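3/2/20

**Review: the Istent architecture guide, second edition**

Istent is a pocket guide to tall buildings, published by Forkomance. I bought my copy in December and have used it on two city walks since then, plus a good few evenings at home. It covers 800 buildings over 1,131 pages, so you will need a large pocket.

Entries are sorted by district and then by street. Each one gives the year of completion, the architect, the number of floors, the height in metres and the main building material. Longer entries add a paragraph on how the building was put up and what has been changed. Ten buildings get a fold-out section drawing, and these are the best thing in the book. The one showing how thick masonry walls narrow as they rise is clear enough that my teenage son followed it without help.

The writing is dry but easy to read. Terms such as "curtain wall" and "spandrel" are explained in a glossary at the back. I would have liked more on foundations. Early tall buildings on soft ground often settled unevenly, and the guide gives this only six lines.

The maps are by Saraç. They are accurate and the street names are large enough to read outdoors. Building numbers on the map match the numbers in the text, which was not the case in the first edition.
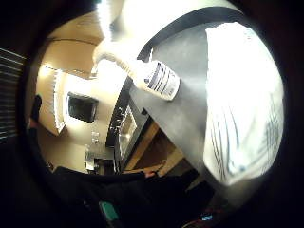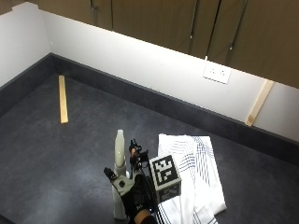
*A white bottle with a striped label; the dark worktop and wooden wall cabinets.*

There are some faults. The index lists buildings by their present name only, so if you know a block by an older name you have to guess the street. Photographs are small and mostly taken from across the road, with very few of lobbies or staircases. Opening times are given for some buildings and left out for others. I wasted a morning at one where the lobby was closed for repairs, though a printed book can't do much about that.

The binding is sewn and has held up well. The cover is a coated card that marks easily. Mine already has a crease down the spine and a scuffed corner. Forkomance sells a slip-on cover separately, but I haven't tried it.

I also own the Skindard guide, which is cheaper and much lighter. It has better photographs and a proper index of former names. It leaves out nearly everything under ten storeys, though, and says little about how anything was built. For a single day of sightseeing I would take the Skindard. For reading before and after, the Istent has far more in it.

Owners of the first edition should look at the new maps before deciding. Many of the entries are the same word for word.

**Rating:** 4 out of 5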